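Ticket: Right-hand gripper reads "closed" when it isn't
Product: Zalton hand-held gripper, pair
Controller software: Listura
Opened: 17/12/2021
Priority: Medium (was High until I found the first cause, then Low for one lunch, then Medium again)
Status: Open, waiting on vendor

Summary
We are comparing two sets of fingertip pads on the Zalton hand-helds before we commit to one for the shirt folding work. Set A is the yellow tips they shipped with. Set B is the Mudaliar pads, which are softer and cost enough that somebody will ask. The comparison is on hold because the width reading on the right-hand unit can't be trusted. It says the jaws are shut when you could post a letter through them.

Steps to reproduce
1. Power on both units, let Listura find them.
2. Run the zero routine with jaws fully closed.
3. Pick up a shirt by any edge, fold it, put it down.
4. Look at the width log and sigh.

Expected: width goes to zero only when the tips touch.
Got: width drops to zero early and stays there, with cloth between the tips or without.

Log

Entry 1. Swapped the cables between left and right. Fault stayed with the right unit. Swapped them back, because the right one has a kink I have grown used to.

Entry 2. Re-ran the zero routine 7 times. Got a different zero every time, which rather defeats the name.

Entry 3. Reinstalled Listura from scratch. It kept none of my settings and all of the fault.

Entry 4. Ran 78 folds with the yellow tips on both units. The right unit logged a false close on 74 of them. I would like to know what was special about the other four, but they look the same as the rest in every column I can plot. Same shirt throughout, the yellow, blue and dark one, on the round table.
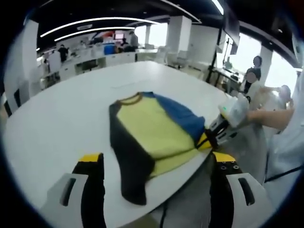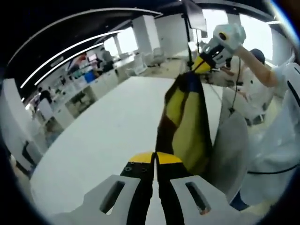
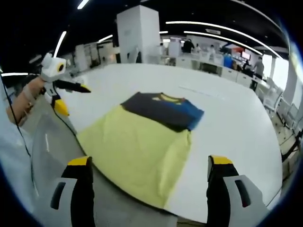 Yellow tips on both grippers, shirt on or over the white table.

Entry 5. Pulled the tips off the right unit and found one seated crooked on its finger. Reseated it and tightened the screws. False closes stopped. Changed priority to Low, went to eat.

Entry 6. Came back, false closes were back too. The screws were still tight. Changed priority to Medium and did not enjoy it.

Entry 7. Fitted the Mudaliar pads. Same fault, slightly later in the stroke, which fits with them being thicker. So the pads are off the hook and the sensor is on it.

Entry 8. Borrowed the spare Etard encoder board and put it in the right unit. Ran 130 open/close cycles with no cloth. Not one false close. Put the original board back and had the fault inside the first few cycles.

Question for Zalton support
Is this the same board trouble you put out a note on in May? That note says it only affects units with the old connector. Ours has the new connector, and I have checked it more than once, the last time with a flashlight in my teeth.

Also, the reply I got to my first email told me to make sure the gripper was switched on. It was. It is. The little light is lit, the data is streaming, the data is wrong.

Workaround until this is sorted
Leave the Etard board in the right unit. It needs the scale factor changed by hand in Listura after every restart, and Listura will warn you that the board is unsupported. Click through it. Don't use any width data from the right unit recorded on the original board, including the 78 folds in Entry 4. Left unit data is fine to keep.

Still to do
- Rerun the yellow tip folds on the Etard board
- Same again with the Mudaliar pads
- Get a replacement board or an RMA number, whichever Zalton finds less painful
- New cable for the right unit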